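To: Zaldale list
Subject: Re: Old connectors on the Juvlow keyboards, clean or replace?
Date: 24 September 2019

On the Zaldale list, a member wrote:

> I have two Juvlow keyboards from the same school sale. On both of them
> the lower octave drops out when the room is cold. I pressed on the
> cable where it enters the main board and the notes came back, so I
> suppose it is the connector. Has anyone changed this part? Or is it
> enough to clean it? I do not want to heat the board if I can avoid it.
>
> Also, is the Hundero service sheet still available? The link in the
> archive is dead.

Hello all,

I had the same fault in May on my own keyboard, so I will write down what I did. Please excuse my English, I try to be exact.

First the sheet. I have a paper copy of the Hundero one, 71 pages, and I can scan the pages for the key contacts and the main board. The rest is about the case and the stand. Write to me off the list and say which pages you need.

Now the fault. I would clean before I replace. Take the cable out straight, with two hands, and do not pull on the wires. Look at the end of it in good light. On mine the contacts were dull and one was bent a little to the side. I used contact cleaner and a soft brush, waited one hour and put the cable in and out 5 times. This gave me three good weeks. Then the low C went silent again, and after it the D.

So I changed the part. The shop at Cho still sells connectors with the right spacing, but the order number in the old list message is wrong. You need 1592, not 1127. I ordered the wrong one first and it is too wide by two positions. They took it back, but I paid the post.

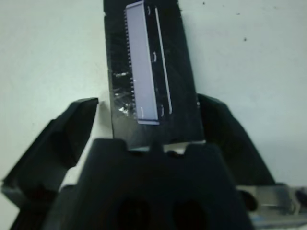

For the soldering I can only say go slowly. Add a little fresh solder to each old joint before you try to remove it, it melts much easier. I did one joint, then one at the other end, so the board did not become too hot in one place. The whole work took me an evening. If you have never done it, practise on a dead board from a radio or similar.

One question from my side. After the repair the lowest notes are a little louder than the others. Is there an adjustment for this on the Juvlow, or must I live with it? The sheet speaks of a trimmer near the power socket but I do not find any in mine.

With kind regards from a rainy place, and thank you for the archive, I read it often.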